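Rinaldi's on Caken Street: a review of the place for watching the match

I've been meaning to write this up since March, when my brother-in-law and I went looking for somewhere to watch the rugby that wasn't our own front room (lovely sofa, hopeless telly). Rinaldi's is a bar first and a sports bar second, and I think that's why I took to it so quickly!

There are 3 big screens downstairs and you can see at least one of them from nearly every seat, even the funny little booths by the stairs. The sound is proper match sound, commentary and all, and they turn it down for the adverts, bless them.

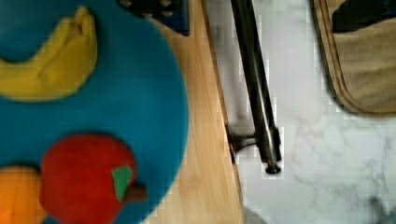 Banana and apple on a blue plate.

Food is simple and there's plenty of it. We had the sharing board, which came to £20 and fed two hungry grown men and me, with chips left over that I was still picking at in the second half. The wings could be hotter, if I'm being picky, but the dip is gorgeous and they'll bring you more if you ask nicely. Drinks are the usual, plus a pale ale from Drirkeck that went down very easily indeed. 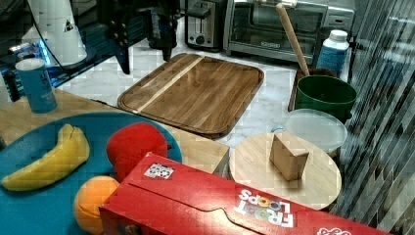
Do book if it's a big game. We didn't the second time, and we ended up standing by the coats until nearly half past five, when a kind couple budged up for us. If it's full, the Balwood round the corner has a decent screen too, though you'll be perched on a stool and the kitchen shuts early.

Four stars from me, and it would be five with another loo. We've got our table for the next home game already.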